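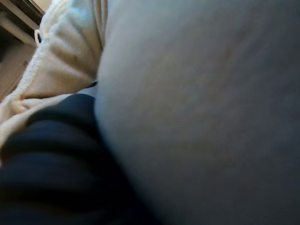
Cream fleece, navy underneath, and a whole lot of gray-blue.

I was on 366 of 400 when the arm and I stopped speaking. Well, I stopped. Griltia pays me per good example, and a good example is me in the leader gloves, picking one piece of clothing out of a heap so the model can learn how a person does it. Easy money, I told my sister!

The fleece was the trouble. I'd go in for a fold and feel the gloves buzz, and Prona (that's the scoring program) would chirp "hesitation" at me. Of course I hesitated - have you ever tried to be natural 366 times?

So around four in the afternoon I quit trying. I hummed. I thought about the apartment in Clostport, and my grandmother snapping towels over the rail, and my hands just went. Prona didn't chirp once.

I played the example back before I sent it, and you could see her in it, that little flick of the wrist at the end. I marked it good and reached for 367.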